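Notes for the talk – Butport landlords' evening, 30 mins incl. questions

Keep it moving. Last year the chap before me ran over and half the room left for the buffet.

Start: who I am. Lettings fifteen years, first on my own, then with Hubert Pietrzak in the office above the bakery. We look after 73 properties, mostly flats, a few terraces up by the harbour. Not selling anything tonight. Cards are by the door if anyone wants one (put cards by the door!!)

Topic is the gap between tenants. The empty weeks. Everyone in the room has had one and everyone underestimates what it costs. Ask for hands – who had a property empty more than a month last year? Wait. Let them look round at each other.

Then the sum. Do it slowly, on the flipchart. Rent you didn't get. Council tax. Standing charges on gas and electric. Insurance, and check the policy, a lot of them change the cover once a place has been empty a set number of days. Put up the figure from the Trorkum Road flat: 3000 pounds gone, one gap, and the owner thought he'd lost "a bit of rent". Pause there. Don't fill the silence like last time.

Why did it take so long? Go through it in order.

Notice came in and no one did anything with it. Sat in an inbox. First thing that should happen is a visit, with the tenant's agreement, polite, at a time that suits them. You're looking for jobs. Dripping tap, blown window unit, the extractor that sounds like a lorry.

Then the painter. Owner wanted his usual painter, who was lovely and booked up until July. Nobody's fault. But ring him the day notice comes in, not the day the keys come back. Same with carpet cleaner, same with the gas engineer.

Then the photos. Old ones from two tenancies ago, different kitchen. People turned up to viewings and felt misled, and they were right to. Take new ones. Morning light if the front room faces east. Toilet lid down. I know, I know, but I see it every week.

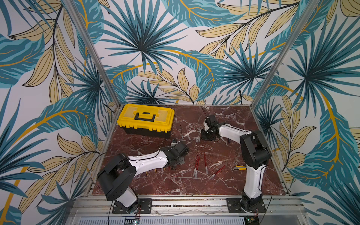 Then the price. This is the bit where they'll argue. Owner added 40 a month because a neighbour told him he could. Three weeks of no calls. Dropped it back, let in four days. Work out on the flipchart how long the extra would have taken to earn back what the three weeks cost. Do the sum BEFORE the talk this time and write it on my hand or something.

Somebody will say the market's strong, things go themselves. Answer: some do. Ground floor with parking, yes. Second floor, no lift, electric heating – no. Know which one you've got.

Bogumił Pawłowska story here if time. Owns the two flats at Hellero Court. Check he's happy to be named, he said yes on the phone but ask again on the night. He keeps one sheet of paper per flat. Paint colours, the boiler model, who fitted the blinds, where the stopcock is, date the smoke alarms went in. When a tenant leaves he isn't hunting for anything. Shortest gap on our books, two years runing. Hold up the sheet. Pass copies round, but not until the end or they'll read it instead of listening.

Next – viewings. Block them together on one evening if you can, say from half five. Heating on in winter. Open the windows an hour before then shut them. Don't follow people from room to room, stand in the kitchen and let them talk to each other. Have answers ready: broadband, bins, parking, which way the bedroom faces, what it costs to heat. If you don't know say you'll find out and then do find out, same day.

References. Don't skip them because you're in a rush. A bad let is worse than an empty month and I've had both. Mladenović Terrace one – tell it quickly, no names, no street number. Actually maybe leave out the street altogether, somebody in the room will know.

Check-in. Inventory with the tenant there, meter readings, keys counted and signed for. Deposit protected inside the deadline, don't leave it to the last day. Give them the certificates and get something back to say they've had them.

If short of time drop viewings, keep price.

Questions. Likely ones:

Pets – depends on the property, talk to them, ask about the animal. Don't just say no from habbit.

Should I furnish? Round here mostly no. White goods yes.

Offer the current tenant a better deal to stay? Yes, ask them! Cheapest gap is the one you never have. Ask early, before they've started looking.

Can I do it without an agent – yes, plenty do. Say so and mean it.

Anything legal and complicated, take their number, ring them tomorrow. Do not guess at the front of a room.

Finish by nine. Thank Hubert for doing the flipchart. Take the pens home, they're ours.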